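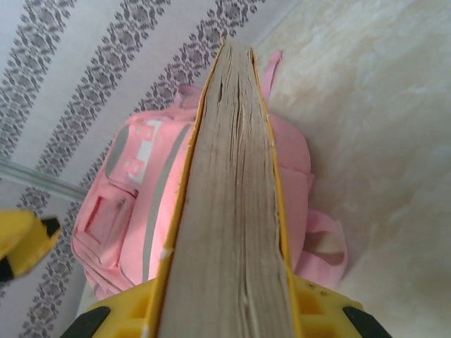 Introduction to Book History
Handout 3: Paper, Grain and the Text Block
Instructor: Ankica Leka
September 27, 2022

Read this before the lab session. You will need the terms below to fill in the condition sheet.

Terms

Text block: all the leaves of a book taken together, without the cover.
Leaf: one piece of paper in the book. It has two pages, a front (recto) and a back (verso).
Section: a group of folded sheets nested inside one another. Also called a gathering or signature.
Fore edge: the edge opposite the spine. The other two are the head (top) and the tail (bottom).
Joint: the strip where the cover bends when the book is opened.

Grain direction

Machine-made paper has a grain. The fibers tend to line up in the direction the paper moved through the machine. Paper folds more easily along the grain than across it, and it tears straighter that way too.

Paper takes in water from the air and gives it back. When it does, the fibers get wider much more than they get longer, so the sheet grows mostly across the grain. In a well-made book the grain runs parallel to the spine. The leaves can then swell toward the fore edge, where nothing holds them. If the grain runs the wrong way, the leaves try to grow along the spine, where glue or thread is holding them in place. The result is a text block with waves in it, and pages that do not want to lie flat.

A wavy text block is not proof of wrong grain. Damp storage can do the same thing to a book with correct grain, and so can a spill. Check the grain before you write down a cause.

To test for grain without harming the book, bend a few leaves gently toward the spine, without creasing them, then bend them gently from head to tail. The direction with less resistance is the direction of the grain. Do not wet or tear anything from the teaching collection.

Sewn or glued

Look at the head of the text block, close to the spine. Folded sections show as small rounded groups. In an adhesive binding the folds have usually been trimmed off, and the leaves meet the glue one by one. Some modern books have folded sections and glue but no thread, so open the book at the middle of a section and look for stitches in the fold.

Gaps between groups of leaves can mean that the spine lining has cracked. They can also come from a book being left open at one place for a long time. Record what you see first and your explanation second, in separate boxes.

Two books for comparison

The lab will use the Urkitz almanac of 1787 and the Dzene trade catalog. The almanac is on handmade paper, which has a much weaker grain, so the bending test may tell you very little. The catalog is adhesive bound and its joints are fragile. Support both boards when you open it, and stop at the first sign of strain.

For next time

Read Rimkutė, "Notes on Paper and Damp," up to page 22. Edgars Rimkutė will be in class to take questions on it. Bring a pencil and a ruler marked in millimeters. Pens stay in your bag.

Condition sheets are due at the end of the lab. Write your shelf number at the top.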